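Wollpulli nach dem Waschen ausgeleiert, was tun?
Forum > Haushalt > Wäsche & Textilpflege
13. September 2021

Asasik
Hallo zusammen, mein Lieblingspulli (100 % Merino, noch aus dem Cordeiro-Laden, den es ja leider nicht mehr gibt) ist jetzt zum zweiten Mal auf dem Bügel getrocknet und die Ärmel gehen mir bis zu den Fingerspitzen! Gewaschen im Wollprogramm, geschleudert mit 800. Kriege ich den wieder in Form, oder ist der hin?

Cotalon
Hin ist der nicht, keine Panik! Nochmal lauwarm einweichen, in ein Handtuch rollen, vorsichtig ausdrücken und dann LIEGEND trocknen, dabei die Ärmel mit den Händen auf die alte Länge zusammenschieben. Bei meiner Strickjacke musste ich das 2 Mal machen, danach saß sie wieder (fast) wie neu. Nasse Wolle ist einfach schwer und zieht sich am Bügel selbst lang.

Esance
trockner 9 minuten, fertig. hat bei mir geklappt, aber ohne gewähr ;-)

Cotalon
Trockner würde ich bei Merino echt lassen, da hast du schnell Kindergröße. Auf den Bügel kommen bei mir nur noch Baumwolle und Leinen, und dünne Drahtbügel sowieso nur für leichte Sachen.

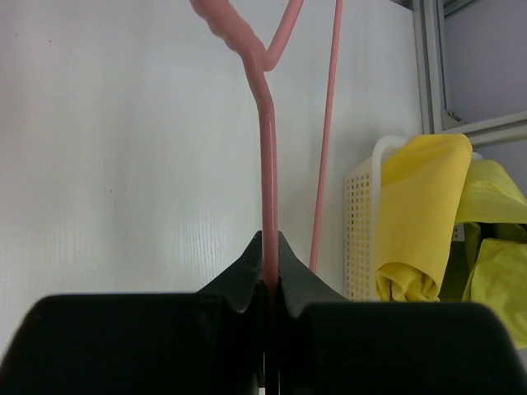
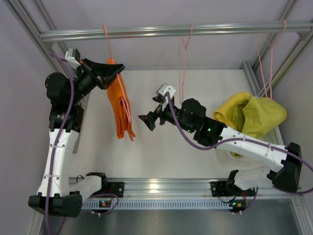
Asasik
Und wie lange muss der Pulli dann liegen, bis ich ihn anziehen kann?

Cotalon
Rechne mit zwei Tagen und dreh ihn zwischendurch einmal um. Im Bad dauert es bei mir länger, also lieber ein Zimmer mit offenem Fenster nehmen.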